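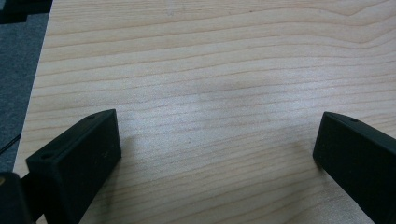 Notebooks > Finishing Room > Tabletops

29 October 1999

Second look at the Stolum top, before deciding whether to recoat or leave it. The sheet lists the face as beech. I would not swear to that from the surface alone; maple would look much the same at this color. The grain runs mostly lengthwise in wavy lines, tighter on one half and opening into wider arcs toward one corner. The gray smudge a little off the middle is the item of interest. It is faint and has no clear outline, and the grain reads less distinctly through it. The rest of the face has an even, slight gloss.

Possible causes, in the order I intend to rule them out:

1. Residue on top of the finish (wax, polish, hand grease).
2. Haze in the finish itself, from moisture or a heated item.
3. Discoloration under the finish, in the veneer or at the glue line.

Wiped with a cloth and plain water, then dried. No change that I could measure or would argue for. Mineral spirits on a clean white rag, light pressure, 6 passes with the grain. Rag came up very slightly yellow, which I put down to old polish. Smudge still there under the bench lamp at a low angle, weaker from directly overhead. That leans toward 2 but does not exclude 3.

Did not sand. The Mollano data sheet gives no figure for veneer thickness and I have no offcut to section. The last top from that batch went through at the edge with 240 paper, see June entry.

Gentle heat next. Hair dryer on low, nine inches off the surface, moving, two minutes, then stop and let it return to room temperature. If the haze is moisture it should shrink or shift. Allow 24 hours before judging, and judge under the same lamp at the same angle. I have marked the lamp arm with tape.

If no response: one coat of Nedon satin over a test strip at the short end, about three inches wide, rubbed out with gray pad. Check sheen match before doing the full face. The existing gloss is low enough that satin may come out duller. Semi-gloss is on the shelf but the can is old and has skinned over once.

Left edge of the top still to be checked for lifting. Run a thumbnail along the underside seam.

Open: order more white rags. Hwang clamp pads are down to one set.

Comments

finish_bench: Had the same gray patch on a Stolum top. Dryer did nothing, an alcohol-damp pad took most of it off. Depends on whether yours is lacquer.

mk: Test the alcohol on the underside first if it has the same coating.

rowhouse2: What grit did you go to after 240 on the June one?

finish_bench: @mk agreed, mine softened in under a minute.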